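FOR IMMEDIATE RELEASE

Tuvex Opens Rural Placement Desk for Short-Term Medical Staff in the Tresham Region

TRESHAM, March 7, 2023. Tuvex, a medical staffing firm serving public and private hospitals, has opened a placement desk for short-term physicians, nurse practitioners and imaging staff in the Tresham region. The desk will fill leave cover, seasonal gaps and urgent vacancies at seven hospitals and clinics, including Lavoie District Hospital and the Narken Community Clinic.

Until now, requests from Tresham sites were handled through the company's general office, together with requests from larger city hospitals. Under the new arrangement, every request from a Tresham site will go to a team that works only on rural placements and that holds the credential files for clinicians who have agreed to travel there. 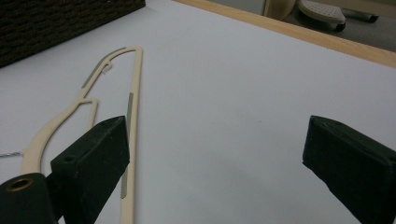
The placement desk began taking requests in February on a trial basis. During the trial, staff reviewed how long each step of a placement took, from the first call by the hospital to the clinician's first shift. The longest delays were found in credential checks and in finding housing. Both steps have been changed as a result.

Clinicians who register with the desk will now complete one credential file that is accepted by all seven sites. The file covers licensure, board certification, immunization records, references and malpractice history. It will be reviewed once a year, and clinicians will be told in advance when a document is due to expire. A clinician who has already worked at Lavoie District Hospital will not be asked to submit the same papers again before working at Narken.

Housing will be arranged by Tuvex before a contract is signed. Each clinician will receive the address, the distance to the work site, and a list of what is provided. Furnished units are available within walking distance of Lavoie District Hospital. At Narken, clinicians will be housed in town and given the use of a car for the length of the assignment. Partners and children may stay in the unit at no added charge, provided the desk is told at the time of booking.

Assignments will run from one week to six months. Travel to and from the region is paid in full for assignments of two weeks or longer. For shorter assignments, travel is paid up to a limit stated in the contract. On-call duties, expected patient load and the name of the supervising department will be set out in writing before the clinician accepts.

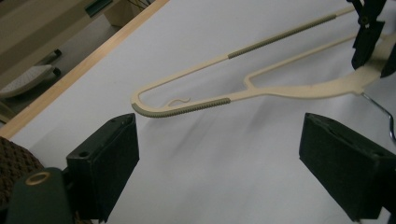 Pay rates for each specialty will be posted on the desk's listings page and will be the same for all clinicians of equal training and experience. Overtime and call-back hours are paid at the rates shown in the contract. Time sheets approved by the site will be paid within seven days.

The desk has 282 clinicians on its register as of this release. Of these, 100 have completed the new credential file and may be placed without further review. The remaining clinicians have been contacted and may still accept assignments under the earlier process while their files are brought up to date.

Current openings include emergency medicine, family medicine, anesthesia, general radiology and ultrasound. Lavoie District Hospital is also seeking night cover for its inpatient wards. The Narken Community Clinic has openings for family physicians and nurse practitioners with experience in walk-in care. Full details of equipment, staffing levels and shift patterns are sent to clinicians on request.
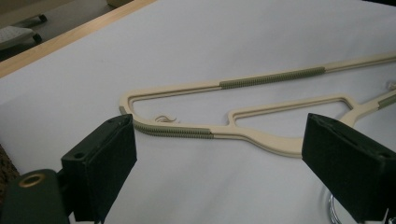
Can a clinician who holds a full-time post elsewhere register with the desk?
Clinicians in full-time posts may register and take assignments during their leave, as long as their employer permits outside work and a letter stating this is placed in the credential file.

Hospitals and clinics in the Tresham region that wish to use the desk may submit a request by telephone or through the Tuvex website. Sites are asked to give the specialty, the dates needed, the shift pattern and any special license requirements. Urgent requests are accepted at all hours and will be acknowledged on the day they are received. There is no charge to a site for a request that is not filled.

About Tuvex
Tuvex supplies short-term and permanent medical staff to hospitals, clinics and imaging centers. Its services include recruitment, credential review, travel and housing.

Media inquiries: Tuvex Communications Office, Tresham

###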